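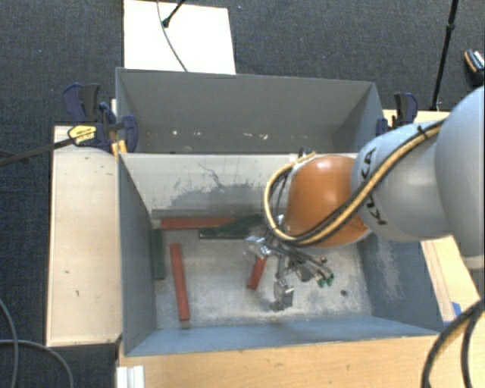 Nalton, March

Su-chen Wu
Pick 311 is the one that got me, so I'm going to tell you all about pick 311. Long thread, sorry, I've been wanting to write this up since lunch!

The job: red blocks and green blocks, tipped into the gray bin any old way, and the arm has to get them out with nobody helping it. Some of them end up lying across each other, and those are the fun ones. You can't grab the bottom one without doing something about the top one first.

We'd had a lovely morning. Pick after pick after pick. I had stopped watching closely (mistake, I know) and was typing up notes when I heard a crunch. A small crunch, but you learn that sound fast.

The gripper had gone down on a green block near the back wall, and it kept going down. It's supposed to feel the contact, stop, and close. It pressed the block into the floor of the bin until the arm's own force limit tripped and everything froze.

First things first, because somebody always asks: no one was anywhere near it. Our rule is that no hands go over the bin while the drives are on, and that includes "just nudging that one block." The arm did exactly what it should when the limit tripped. It stopped and it stayed stopped. I love that arm.

The trouble was on our side. The contact signal comes from the fingers, up through thin wires and little green connectors, and then along the cable bundle that loops around the wrist. At the moment of the crunch, our log says the signal was zero. A perfect flat zero. No noise on it at all!

If you work with sensors you are already groaning. A real sensor touching nothing still wobbles a bit. A perfectly flat zero means you aren't hearing from the sensor anymore. And our code read that as "haven't touched anything yet, carry on down."

So there were two faults, and I want to be fair to both of them. A wire that let go, and a program that took silence for good news. The second one is mine. I wrote that line last year and I remember being pleased with how short it was.

Now the wire. This took most of the afternoon and it was a great afternoon. With the drives off, I wiggled every connector. Fine. I put a meter on the 24 volt supply. Fine. I swapped the sensor board for the spare from Viltau. Still fine, which proved nothing, as the old one was fine too.

Kwan came by and asked what the wrist was doing at the time. Such a good question. I went back through the log and the wrist had been turned farther than on any other pick that morning. The block was lying at an awkward angle, close to the wall, and the planner had picked the long way around.

So we cleared the area, put the arm in slow mode, and turned the wrist that way with nothing underneath it. Signal good, signal good, signal good, gone. Turned it back. Good again. I yelled. Kwan yelled too, I think mostly to be polite.

The slack in the cable loop runs out at that angle. The bundle is tied up near the top, so it can't feed any more cable down to the wrist, and the pull goes straight into a connector. It doesn't come unplugged. It opens just enough to lose contact and then settles back as if nothing happened. That's why all my wiggling found nothing.

I've seen plenty of wires snap. This kind is so much sneakier! If the block had been lying a little straighter we might have gone weeks without noticing.

What we changed, in case it saves someone a bad day:

The loop gets more slack, and there's a new anchor point before the connectors, so any pull lands on the anchor. The planner isn't allowed to turn the wrist that far anymore. It loses us a few awkward grabs in the corners and I can live with that.

The sensor board now sends a counter along with every reading. If the counter stops moving for more than 30 milliseconds, the arm stops where it is. I don't care what the reading says. A stale number is no number.

And the one I should have had from the start: a limit on how far down the fingers can go, worked out from the floor of the bin. That one doesn't depend on the sensor at all. If everything upstream is lying, it still stops above the floor.

Then came the best part, which was breaking it on purpose. I added a switch so we can cut the signal in the middle of a pick, and we did it over and over, high up, low down, halfway through closing. It stopped every time. I could have kept doing that until dinner.

Damage report: one green block with a dent in it, and a fingertip that needed its screws tightened. I was scared for the fingertip and it checked out straight. The dented block is going back in the mix because a slightly wrong block is a useful thing to have in a bin.

Somebody at Wurkonel asked if we could share the counter check. Yes, gladly, once I've cleaned up the comments (there is some language in there from around the fourth connector).

If you have a gripper on a long cable, go turn the wrist to its worst angle, slowly, drives in slow mode, people out of reach, and watch your signal while you do it. Do both directions. Ours only dropped out in one of them.

Back to picking in the morning. The counter starts over from one and I'm putting my laptop away this time.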